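Tirkach Robotics Club – frequently asked questions

Last updated 2020-02-13

Who can join?
Anyone enrolled at the college, from any course. You do not need to have programmed before. New members start in November, but you can ask to come in later if there is room.

What does the club do?
We have one main project, called Derix. The aim is to get an arm to pick mixed objects out of a metal bin and put each one down where it was asked to. Some members work on the gripper, some on the software, and some on choosing and testing objects.

What sort of objects do you use?
Ordinary ones, chosen because they are awkward in different ways. A work glove has no fixed shape, and a small white tube or bottle can roll.

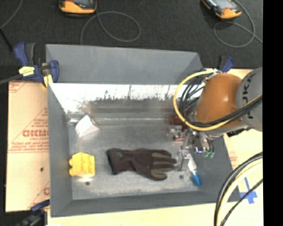
Shiny metal is hard too – reflections from the bin itself can confuse the software. The object list has 79 entries at present. If you want to suggest one, bring it along and give it to Sofia Cardoso.

How often do you meet?
Twice a week during term, 2 hours each time, in the Hendricks building.

Can I use the arm on my own?
No. There must be at least two people present, and one of them must have passed the safety session. Tomás Nogueira runs the session and keeps the list of who has done it.

Do you enter competitions?
Yes. We enter the Flinduvgate picking contest with a team of eight. Places go to members who have been to most meetings that term.

What does it cost?
£3 a term, paid at your first meeting. Travel to the contest is extra.

Does it count towards my marks?
No, but you may use Derix for a final-year project if your tutor agrees. Ask before you start – we can only take two of these a year.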